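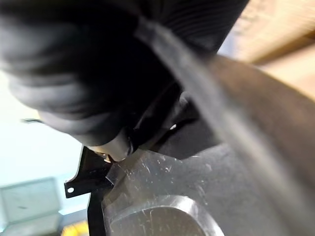

Week 6: Wrist cameras and the claims made for them

A wrist camera moves with the gripper, so the argument goes that it always sees what matters. Vendors repeat this and so do a fair number of papers. Before you accept it, ask how much of the view is taken up by the robot itself. With soft fingers the answer is often discouraging. The finger near the lens is a big black blur, the housing takes the top, and the sharp detail ends up on the scratches in the gray part and the small round hole in the bracket tab. The junction under the fingertip, where you want to know about contact, is partly in shadow. A detector will happily lock onto scratches. Whether it learned anything about the grasp is another matter.

Grippers compared in this unit

Omero: two soft fingers, wide pads. Forgiving on odd shapes. The pads hide the contact point at most approach angles.
Katora: narrow rigid fingers. Better view, worse hold on anything with rounded edges.

The Katora data sheet gives a grasp success of 87 percent. Read the footnote. It was measured on clean blocks, from a fixed start pose, with the operator allowed to re-seat the part. Wafula Magesa's group ran 80 trials per gripper in our lab in December and did not allow re-seating. Their logs are in the course folder. Work out the rates yourself before you read their summary, which I think is kinder to the Omero than the logs are.

On sample size

80 trials sounds like plenty. Split them over 10 parts and you have eight per part, and a difference of one or two grasps means very little. Shoaib Khokhar raised this in class and he was right. Larger sets have their own trouble: the Zakum set has 1691 grasps, nearly all of one part under one lamp.

For lab

Mask out every pixel belonging to the gripper and report what fraction of the view is left. Do it with the fingers open and again closed. Then move the light and repeat. If your contact estimate changes when only the light moved, say so in the write-up and don't tune it away.

Controller settings stay at the Athumani defaults. Last year two groups changed the closing force halfway through and compared the results anyway.

Reading: Penry and Lyimo, sections 2 and 4. Skip section 3, the plots have no error bars.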